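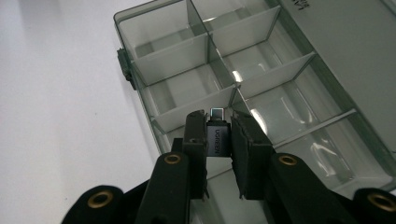 件名: Re: [工房ML] 手持ちグリッパの指先パッドと小物の把持

差出人: Hala Semaan
日付: 2023年9月6日

Semaanです。先日の質問に順に答えます。

Raed Aoun さんの投稿:
> 共有工房の作業台で手持ちグリッパを組んでいます。リンクの関節
> までは形になりましたが、指先の平行が出ません。閉じると先端側
> だけが先に当たり、根元側に隙間が残ります。
> 質問は三つです。
> 1) パッドの厚みで逃がすか、リンク側で直すか
> 2) 関節の穴のハトメは必要か
> 3) 小物の仕分けを試すとき、対象物は何から始めるべきか
> Zineckの図面は改訂前のものを使っています。

1) について。リンク側で直してください。パッドを厚くすると当たりは一見そろいますが、開き幅を変えた時点でまたずれます。改訂前の図面は左右のリンクの穴間距離が一致していません。片側だけ刷り直せば足ります。指を閉じた状態で紙を一枚挟み、先端側と根元側で引き抜きの重さを比べるのが早いです。

2) について。こちらは真鍮色のハトメを左右のアームと下側のリンクに入れています。樹脂の穴に軸を直接通した個体は、開閉2,000回の試験の途中で左の穴が長円になり、指先が横に振れました。ハトメ入りの個体は同じ回数を終えて目立ったガタなしです。圧入は下穴を少しきつめにし、端面をリーマでさらってから。接着剤は軸側に回るので使っていません。

3) について。角張った樹脂の筐体で、把持面が平らなものを勧めます。当方はUGREENの小型アダプタを使い、スモークグレーの半透明の仕切りケースに入れる動作を繰り返しています。金属のプラグを先に向けて立てた姿勢でつかむと、指の傾きがそのままプラグの向きに出るので、平行のずれが目で読めます。表面にやや光沢があり、パッドの状態が悪いと滑るのも試験向きです。

ケースについて補足。蓋は開いたまま台に置き、長辺を斜めに振っておくと、手首の角度を変えた進入も試せます。仕切りの上端は透明で見落としやすく、指の外側が当たります。当たった回は把持の失敗と分けて記録してください。照明の反射が仕切りの交点に出るため、画像で仕切りの位置を拾うつもりなら照明を横へ逃がす必要があります。台が白いと底面との差も小さく、しきい値処理だけでは厳しいです。

現状の数字です。アダプタの投入200回のうち、失敗は23回。大半は仕切りへの接触で、把持中の滑りは少数でした。滑りはパッドをアルコールで拭いた直後に集中しています。乾燥を60秒待つ手順に変え、次の200回で比較します。

なお、幅の違う左右の指を使う件は、以前 Annatjie Naidoo さんから非対称による偏心の指摘がありました。狭い側を左、広い側を右とし、把持の中心は指の見かけの中央ではなくリンクの対称軸で合わせています。ここを取り違えると 1) の調整が終わりません。

改訂版のリンクの図面はMLの置き場に上げました。穴径は当方のプリンタの収縮込みの値なので、そのまま使わず試し刷りで確認してください。Sabbaghさんの機械では穴が小さめに出たそうです。

12月の持ち寄りまでにばね側の設計も変える予定です。Raedさんは刷り直した後、紙の引き抜きの結果だけでも流してください。

Hala Semaan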